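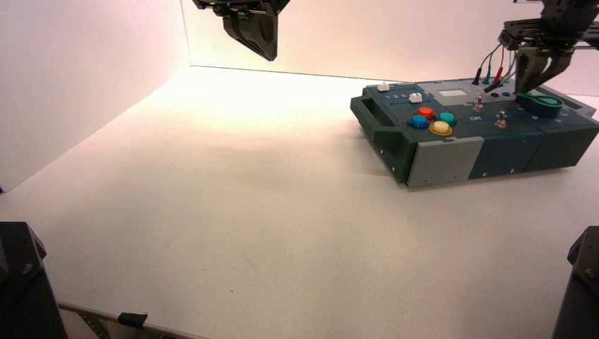 I've had the Clunitz desk for seven months now, long enough for the shine to wear off the idea if not the surface. The pitch was simple. One white slab, no drawers, four legs, and a coating that Clunitz says will "stay showroom matte for life." Whose life, they don't say. I paid $400 in November and have been keeping notes since, mostly out of spite.

Let me start with the coating, as it's what they charge for.

It is matte. I'll give them that. No glare from the window, no glare from the lamp, and it photographs well, which may be how they sell so many. But matte white is a strange thing to ask for in a surface you plan to put coffee on. The company's care card says "wipe with a damp cloth." I wiped with a damp cloth. The coffee ring got lighter and stayed. I wrote to support and got a reply from Emil Fankhauser, who was polite and told me to try a *drier* damp cloth. I asked how damp. He never got back to me on that.

What does work is a melamine sponge, used lightly. The catch is that the sponge leaves the spot a bit glossier than everything around it, so you trade a brown ring for a shiny one. I have three shiny ones.

### Putting it together

The box says 30 minutes. It took me and my neighbor Nesma two hours, and she builds stage sets for a living. The legs go on with bolts that are all the same length except for two, and the sheet doesn't say where the two go. (Back left leg, inner holes. You're welcome.) The hex key in the bag is soft junk. Use your own.

One leg was short. Not by much, but enough that a pencil rolled off the front every time. The adjustable foot fixed it, then worked its way back up over the next few weeks. I put thread tape on it in January and it has held.
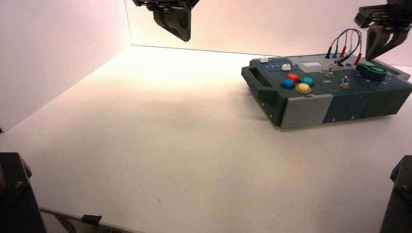 The size is 91 inches of nothing if you get the long one, and I did not get the long one. I got the standard, and it still eats the room. People love to say that a big clear desk makes for a clear head. I've seen no sign of it. What I have seen is that a desk with no drawers makes you go buy a drawer unit, and Clunitz will happily sell you theirs. I bought the Grodham one instead. It's steel, it's ugly, it slides under with room to spare, and nothing has gone wrong with it.

### Does it wobble?

Yes. Not when you type. It wobbles when you write by hand or lean on the front corners, a slow side-to-side sway like a dock. Clunitz sells a crossbar for this. A crossbar should come with the desk. I screwed mine to a wall bracket and the sway is gone, but I rent, so there are now holes I'll have to answer for.

### The alternatives

Before buying I also looked at the Helmy, which costs more and has an oiled top. Taha El Sherbiny at the shop talked me out of it, saying I'd have to oil it twice a year. I'm now up to a sponge once a week, so I'd like that conversation back.

A kitchen counter offcut on two trestles would do most of what this does. I know because that's what I had before.

### Scores, for people who scroll

- Looks: 9 out of 10 on day one, 6 today
- Sturdiness: 5, or 8 once it's bolted to a building
- Assembly sheet: 2
- Support: 4, and that's for manners
- Price: too much

Would I send it back? The return window is over, and I threw out the carton, so the question is moot. My sister asked if she should get one and I told her to wait for a sale and buy her own crossbar first. She ordered it at full price the next day. In gray, though, and I'm told gray hides the rings. I'll believe it when I've put a mug on it.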